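Bosance Residents' Association
Minutes of the September meeting

Meeting opened at 7:00 p.m. in the ground floor meeting room. The minutes of the last meeting were read and approved with one correction: the bike rack goes on the Rosano Street side of the building. 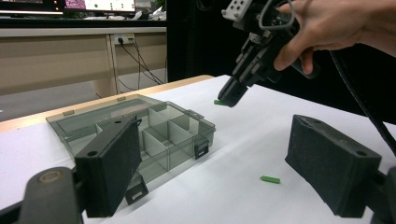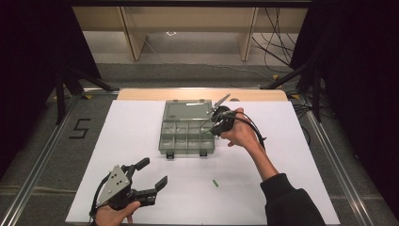
1. Money

The balance in the general account is $2,695. The only large bill since the last meeting was $744 to Mocanu Plumbing for the laundry room drain. Two households are behind on dues and will get a second letter. The board wants to keep dues at the present level through next year. Agreed.

2. Laundry room

The drain has worked well since the repair. Several residents still find the hours too short on weekends. Motion to open at 6:30 a.m. instead of 8:00. Residents on the first floor objected to the noise. After some discussion the motion was changed to 7:30 a.m. and passed, with 4 against. New hours start on the first of next month. A sign will go up by the elevator.

3. Parking

Visitor spaces are being used overnight by cars with no pass. The towing company has asked for a written list of plates before it will do anything. Residents who have changed cars should turn in the new plate number to the office. Painting of the space numbers is put off until spring.

4. Hallway lights

Stustberg Electric quoted $111 per floor to replace the old fixtures. A second quote has been requested and has not come in. Tabled until the next meeting. In the meantime the third floor light near the stairs will be fixed, as it has been out for two weeks.

5. Garden beds

Beds by the back fence must be cleared before the first frost. Anyone who does not want a bed next year should say so now, as there is a waiting list. The hose stays out until the water is shut off. Question about compost: food scraps are attracting raccoons. Only leaves and grass for now.

6. Other business

Request for a second key to the storage room. Approved, to be kept in the office.
Complaint about doors being propped open on moving days. A reminder will go in the newsletter.

Meeting closed at 8:25 p.m. Next meeting same time, same room.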